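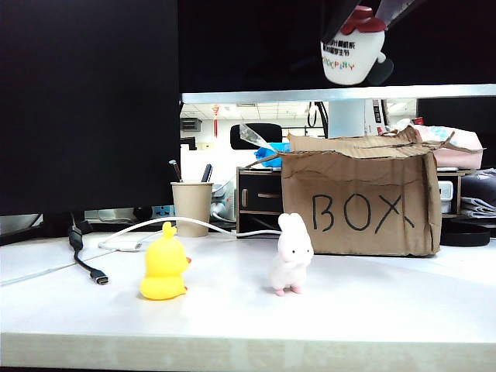
Clultard Office Services & Front Desk Team | Internal newsletter, April

DESK CLEAR-OUT: WHERE WE ARE AND WHAT WE STILL NEED FROM YOU

Quick one from us, writing this between deliveries so bear with the typing.

New desks land at the end of the month. Barros are bringing them, same people who did the shelving on the second floor. They will not move anything that is sitting on a desk. Not a mug, not a pen, not a duck. If it's on the surface when they get to it, they skip that desk and we pay for a second visit. So everything off the tops please, by 6 the evening before. Date will go on the board by the kitchen once Barros confirm it.

The box system

One box per desk. Any box is fine, we're not buying nice ones. Old delivery boxes with ripped flaps are perfectly good so long as the bottom holds. Write on the front in thick black marker, BIG. The word BOX on its own, while true, doesn't help us get it back to you, so add your desk number as well. Front only, the tops get covered when we stack.

Markers are in the tray at the front desk. Please bring them back. We started with 20 and there are not 20 now.

What goes in

Pens, and the paper cup you keep them in if you're attached to it. Notebooks. Chargers. Small toys and figures, which yes, we know a lot of you have, and no, we are not asking anyone to get rid of them. Rubber ducks and bunnies are welcome on the new desks too. Wrap anything with ears. A glove or a plastic bag does the job if you've run out of paper.

Soft packages can ride on top of the box for now but they need to be inside before the move. Things on top fall off in the elevator, we had this last time and spent most of an afternoon matching stuff to people.

What stays out

Monitors. Leave them where they are, the Grusora guys unplug and carry those. Same for power strips, don't pull them out yourself, half of them feed the desk behind you as well.

Cables

This is the big one. Walk past any desk right now and there's a white cable looping across it to somewhere, and a USB-C end lying there connected to nothing. If it's yours, coil it and box it. If it belongs to the desk leave it and put a bit of tape on with the desk number. If you don't know whose it is, bring it to us and it goes in the spare cable drawer. Adapters too, the little white ones especially, they all look the same and they all go missing.

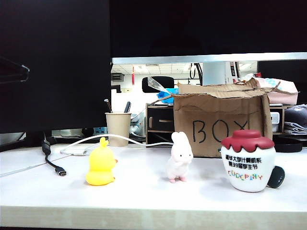 Breakables go last and get carried by hand. Jars with lids, anything ceramic, souvenir stuff from school or from a conference. Don't put it at the bottom of a box under a stapler. Tape the lid down or wrap it seperately, lids go first. We've got 2 crates with foam in them behind the front desk, first come first served, name on a sticky note please.

Drawer cabinets: the small ones can go across as they are if the drawers are taped shut. Low tack tape only, the blue roll. Packing tape takes the finish off and then it's our problem. Bigger cabinets need emptying, sorry.

Chairs

Keep your chair. Push it back against the wall the night before with the desk number taped on the back. The new desks are a touch lower so you may want to adjust it afterward, ask if the lever is stiff.

Rubbish and giveaways

Blue bin for paper, the big sacks by the stairs for everthing else. Giveaway table is in the corridor outside room 1607. Put things on it, take things off it. Whatever's left goes at noon on moving day, no exceptions, even the good lamp.

Labels for the new desks are being printed through Flekik, so if your desk number changed in the last shuffle and you never told us, tell us now.

Still to come: new key tags, and an answer on whether the window row gets footrests. We've asked. Will ask again.

Questions to the front desk, in person is quickest. Mornings before 11 are bad for us.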